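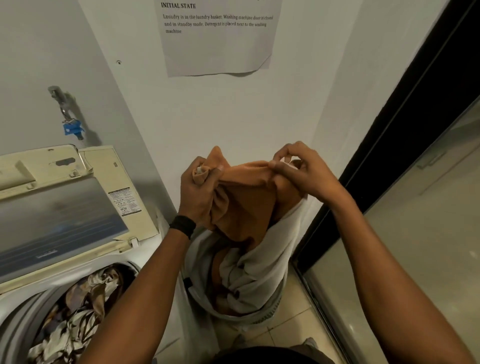
Top-loading washer with the lid raised.

Supply Chain Compliance, Handout 6: Cotton, Forced Labor and the Paper Trail
August 2025

Last week's reading covered import bans in general. This week we follow one fiber, cotton, from the field to the loading dock, and ask how much an importer has to know about where it came from. The short answer is "more than the importer would like." The long answer is on the exam.

Start with the legal hook. Section 307 of the Tariff Act of 1930 bars goods made wholly or in part with forced labor. Read "in part" twice. A shirt sewn in a spotless factory can still be stopped at the port if the cotton in it was picked by people who had no choice in the matter. The later Uyghur Forced Labor Prevention Act adds a rebuttable presumption for goods tied to the Xinjiang region or to listed entities. The importer has to overcome it with clear and convincing evidence, a standard most of you last met in a footnote.

Tiers, for anyone who missed class: tier one sews the garment, tier two makes the fabric, tier three spins the yarn, and the gin and the farm sit behind that. Companies tend to know tier one very well. They have been to dinner with tier one. Knowledge thins out quickly after that, and the risk does the opposite.

Our running case is Drokora, a mid-size importer of casual shirts. Drokora buys from Romero, a sewing contractor, which buys fabric from Forsyth, a mill. Forsyth buys yarn from whoever is cheapest that month and has a binder to prove it. One shipment of 1,000 cartons is detained. Drokora produces a supplier code of conduct, signed on every page, and a certificate covering 956 of the cartons.
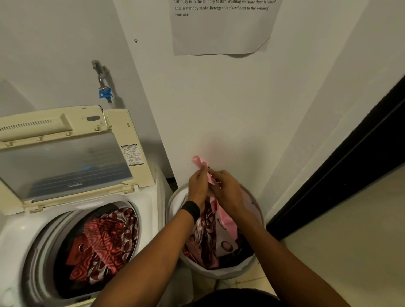 The certificate says the cotton is "of approved origin" and leaves out who approved it. The other cartons came from a second yarn lot, bought in a hurry -- a purchase order exists, but the gin records do not. Note that a signed code of conduct is a promise about behavior. Customs is asking about bales.

What Drokora needs for each lot: purchase orders and proof of payment at every tier, production records linking yarn to fabric to shirt, transport documents, and bale or gin identification. Isotopic testing can help support an origin claim, though it will not rescue a file with holes in it.

For discussion, read the Drevurness audit report in the course packet (20 pages, of which the last two matter). The auditor visited Romero only. Come prepared to say what the report proves, what Drokora thought it proved, and what contract terms you would want with Forsyth before the next order goes out. Bring the tier chart from Handout 5. I have stopped printing spares.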